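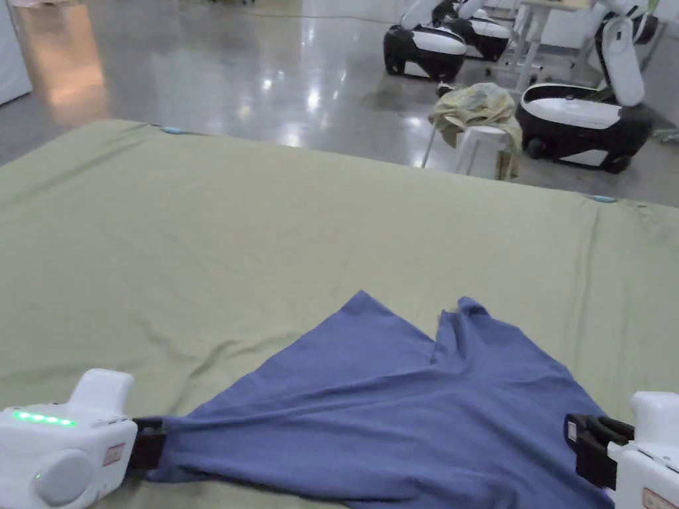
Cloth folding practice at the green table, both grippers on the blue garment.

Dandura Robotics Club: Frequently Asked Questions

Who can join?
Any student enrolled at the college, in any program. You don't need to know how to code. New members are taken at the start of each term and again in January if there is room.

When does the club meet?
Wednesday, from 4 p.m. until the building closes. The folding group usually starts first and the mobile base group takes over the floor later.

What is the folding project?
Members use a pair of hand-held grippers to fold clothes on a covered table. Each fold is recorded and saved as one run. The runs are used to train our folding program, which we call Relow. At the end of last term we had 2,923 runs, and 2,144 of them passed checking.

Why were my runs rejected?
Most often the cloth slipped out of the jaws partway through, or a hand came in to fix a corner. Use the grippers for the whole fold, even if the result is messy. A messy fold is fine. A fold finished by hand is not.

Do I have to do folding?
New members do 4 sessions of it. After that you can stay with the group or move to coding, the mobile bases or repairs.

Can I bring clothes from home?
Yes, if they are clean and you don't need them back. T-shirts and tea towels are best. Please nothing with zippers or metal buttons, as they wear down the jaws.

Is there a competition?
We enter the Magbanua Cup each year in the household tasks category. A team can have up to 11 members. You need to have attended regularly in the term before to be put on the list.

What does it cost?
There is a small fee each term to cover parts and batteries. Travel to the Cup is paid for separately.

Where do I go?
The ground floor lab in the Mernov Building. Use the side door after 5 p.m. Closed shoes are required, and bags go on the hooks in the hallway.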